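Skudico FAQ - questions we keep getting

Last touched in October. Still rough in places. If your question isn't here use the form at the bottom of the project page.

What is Skudico?

A method for teaching an arm to pick things up when all the practice happens in simulation. Short version - we let the policy fail, keep the failures, and train a second small network to spot one coming. When it spots one, the arm backs off and tries a different approach angle.

Is it a simulator?

No. Asked a lot. The simulator is Duvora, separate thing, separate download. Skudico sits on top. You could port it to another simulator, we haven't.

And Skorau?

The set of rooms and loose objects we test in. Rooms are plain on purpose. Walls, floor, a cabinet or a table, one or two things to pick up.

How much data do you need?

2000 practice runs for the main policy. Another 2000 for the failure spotter, and these have to be fresh ones - don't reuse the first lot, it learns to recognise the run and not the mistake. We did this wrong for a whole month.

Can I get away with less?

Probably, for easy objects. We tried 200 for the spotter and it raised the alarm at nearly everything. Arm spent its life backing off. Somewhere in between might be fine, not tested.

How many kinds of object?

7. Mostly small household bits, plus a circuit board with a distance sensor style front, because flat thin things are where grasping goes wrong. Mugs are easy. Everyone tests on mugs.

Why are thin objects hard?

Come in from the wrong side and the fingers close on air, or knock the thing flat. Also the gripper blocks the camera's veiw just when you need it. A thin board seen edge on is a few pixels wide, then the hand slides across and it's gone. The spotter has to decide before that point.

So when does it decide?

Once per approach, while the hand is still above the object. We tried checking all the way down. Slower and no better - late warnings come when there's no room left to turn. Early check it is.

Where's the camera?

High up, looking down steeply. Same for training and testing. If you lower it, retrain. We moved it a bit to see what would happen and results dropped quickly, so please don't mail us about that one, we know.

Do you use depth?

No, colour only. Depth would likely help with the white on white cases. On the list.

Does the second try always work?

No. Backing off helps most when the first angle was plain wrong. If the object is hidden from every angle the arm can reach, a second go is just a second miss. We cap it at one retry, otherwise runs get silly long.

What does an approach look like?

Blue board upright on the white cabinet top, gripper close to the camera and covering part of the cabinet:

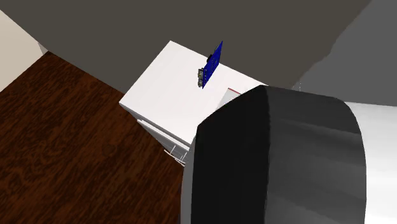
Dlamini wrote in to ask whether the spotter is really predicting failure, or has only learned that a big dark shape near the object means trouble. Fair worry, and the same mail suggested we feed it views with the object taken out and see if the score changes.

Did you try that?

Yes. Score changes, but less than we'd like. So it's partly reading the object and partly reading the hand. We now mix in runs where the hand is close and the grasp goes fine. Helps. Not a full cure, and the write-up says so.

Does it work on a real arm?

Don't know yet. Everything reported so far is simulation. Nothing on the page should be read as a claim about hardware.

Can I have the code?

Training code yes, from the project page. Skorau rooms too. The saved runs are large so they're split into parts, get all the parts before you unpack or it will complain.

It crashes when I load a room.

Nearly always an old Duvora. Update, clear the cache folder, start again. If its still crashing send the log, the whole log, not the last line.

Can I add my own objects?

Yes. Mesh, weight, and a rough friction value. Then fresh runs for both networks - adding to the main policy only won't do, the spotter will flag the new thing every time.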